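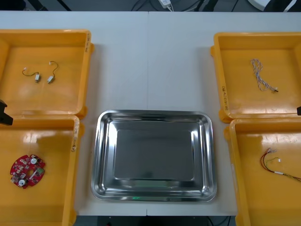 Bancada de separação e preparação de kits Peltar

Dois braços, quatro caixas, um tabuleiro de aço inox ao centro

Referência: Peltar, versão de bancada
Disponibilidade: por encomenda
Fabrico e montagem: Drundunby
Distribuição e assistência: Toivonen

Descrição

Quem já passou uma manhã inteira a juntar componentes pequenos para a linha de montagem sabe bem do que falamos: um motorzinho de vibração daqui, uma placa dali, o cabo certo, a cablagem certa, tudo para o mesmo tabuleiro, e depois outra vez, e outra, até à hora do almoço. É um trabalho que pede atenção e mãos delicadas, e que ao fim de umas horas cansa os ombros e os olhos de qualquer pessoa. A Peltar nasceu dessa conversa, que tivemos vezes sem conta com as equipas que visitamos (e que nos recebem sempre com café, obrigado!), e foi pensada para ficar com a parte repetitiva da preparação de kits e deixar às pessoas a parte em que fazem mesmo falta.

A bancada trabalha com duas caixas de cada lado e um tabuleiro de aço inoxidável no meio, que é onde o kit se vai compondo. O braço da esquerda serve as caixas da esquerda, o da direita serve as da direita, e o tabuleiro fica ao alcance dos dois. As caixas são de plástico amarelo-alaranjado, abertas em cima e baixinhas, para que a pinça entre com folga e para que quem passa veja logo o que lá está dentro. Pode escrever-lhes o nome da peça a marcador, na parede, como sempre se fez. Há clientes que nos perguntam se é preciso comprar etiquetas especiais e a resposta é que não, o marcador preto da gaveta serve perfeitamente.

Para que tipo de peças serve

A Peltar foi afinada para material eletrónico leve e um bocadinho teimoso, daquele que se enrola e muda de forma cada vez que se pousa:

Motores de vibração pequenos, com os fios e os conectores já postos
Placas de circuito, incluindo as redondas e as de contorno recortado
Cabos entrançados com conector na ponta
Cablagens de vários fios, com ou sem manga

Peças soltas de caixa, parafusos e anilhas ficam melhor num alimentador vibratório, e nesse caso aconselhamos o Bureck, que se monta ao lado e despeja diretamente no posto seguinte.

O que muda para quem lá trabalha

Gostamos de falar disto antes da encomenda e com toda a gente na sala, turno da noite incluído. A pessoa que preparava kits à mão passa a abastecer as caixas, a conferir os tabuleiros que saem e a ensinar à máquina as peças novas. Esta última tarefa costuma ser a que mais agrada, e é também a que mais depende de quem conhece o material: quem mexe em cablagens há anos sabe por onde se pega num feixe de fios sem puxar pelo conector, e é exatamente esse saber que se passa para a bancada, guiando o braço à mão e gravando o gesto. Não é preciso saber programar. É preciso ter paciência na primeira semana, isso sim, e vale a pena dizê-lo com todas as letras, porque nos primeiros dias a máquina vai parecer mais lenta do que as pessoas, e em algumas peças vai mesmo ser.

Numa oficina que acompanhamos desde julho, a equipa decidiu que cada pessoa passaria duas horas por turno na bancada e o resto do tempo na montagem e nos ensaios, em vez de ter sempre a mesma pessoa no mesmo banco. Deu algum trabalho a organizar e houve quem torcesse o nariz (com razão, diga-se, porque as folhas de tarefas tiveram de ser refeitas de uma ponta à outra), mas a rotação ficou. Também nos pediram para baixar o aviso sonoro de fim de kit, que enervava toda a gente, e desde então todas as Peltar saem com o volume regulável.

Convém combinar à partida quem tem autoridade para parar a máquina. A nossa recomendação é simples: qualquer pessoa que esteja ao pé dela.

Características

Braços: 2, com pinça preta
Caixas: quatro, em plástico brilhante amarelo-alaranjado
Tabuleiro: aço inoxidável, retangular, cantos arredondados e rebordo
Tampo: branco
Peças guardadas na memória: até 127
Capacidade indicada: cerca de 1000 kits por semana, num só turno, com kits de quatro peças
Revisão: a cada 2000 horas de funcionamento
Nível do aviso sonoro: regulável, com opção de silêncio

A capacidade varia bastante com o tipo de peça. Os cabos entrançados são os mais demorados, e um lote que chegue com os fios muito embaraçados pede que alguém os separe antes de encher a caixa. Fazemos de bom grado um ensaio com o seu material: mande-nos um saquinho de cada peça e devolvemos tudo com os tempos medidos e as nossas notas.

Limpeza e cuidados

O tabuleiro lava-se com água morna e um detergente suave e seca-se com um pano macio. Evite esfregões. As caixas limpam-se da mesma maneira, com a ressalva de que o álcool leva o marcador atrás, e depois lá se anda à procura da caneta. Se a luz do teto for muito forte e fizer brilho no fundo das caixas, fale connosco antes de mudar as lâmpadas, pois quase sempre se resolve rodando ligeiramente a bancada. Para placas sensíveis à eletricidade estática, peça as caixas dissipativas na altura da encomenda.

O que vem na entrega

Bancada montada e ensaiada, com os dois braços
Jogo de quatro caixas e um tabuleiro
Manual em português
Dois dias de formação nas suas instalações, para todos os turnos
Visita de acompanhamento no fim do primeiro mês

Opcionais

Segundo tabuleiro para troca rápida
Jogo suplementar de caixas
Alimentador Bureck para peças miúdas
Banco regulável em altura para o posto de conferência

Encomendas e visitas

A Toivonen recebe visitas na sala de demonstração todas as quintas-feiras à tarde, e pedimos com todo o carinho que traga consigo pelo menos uma das pessoas que vai trabalhar com a bancada. As perguntas delas são quase sempre as melhores, e há tempo para experimentar guiar o braço à mão. Para marcar, use o formulário de contacto desta página e diga-nos que peças gostaria de ver na mesa.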